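The Brush

My cat has 34 opinions about being brushed and every one of them ends with teeth. So when I saw the Gomitz deshedding brush marked down at the pet store in Mansilla, I stood in the aisle for a good long while talking myself into it. The box said gentle. The box said for long coats. The box had a cat on it who looked like she was getting a massage at a spa!

I tried it that same night. She was asleep on the radiator, all loose and floppy, and I got in five strokes before she opened one eye. Five! With the old Brustwood comb I never made it past one (I still have a mark on my thumb from March). A whole gray cloud came off her and floated down behind the couch, where I guess it lives now.

Then she sat up and looked at the brush. I looked at the brush too. I held it out so she could smell it, like the lady at the store told me, and she took it by the handle, very politely, jumped down, and walked off with it into the kitchen.
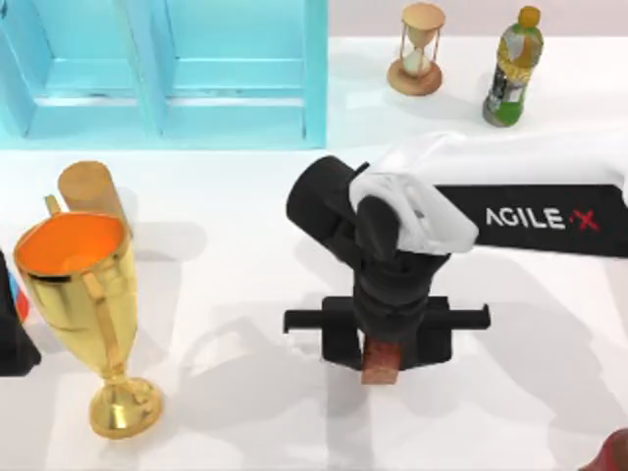 I found her under the table with her chin on it, purring so hard the floor hummed. When I reached in she put one paw on the handle and kept purring. Fine, I said. Keep it.

I went back the next day and bought a second one, the Lorkurine this time, the kind with the rubber tips, and paid with a 50 and felt like a fool. I hid it in the bread box. I figured I'd wait until she was asleep again, and I sat up till past midnight with a magazine, pretending to read.

She came and lay down right across my feet, rolled over, and showed me her belly, the whole big knotted mess of it. The Gomitz was in her mouth. She dropped it on my slipper and waited.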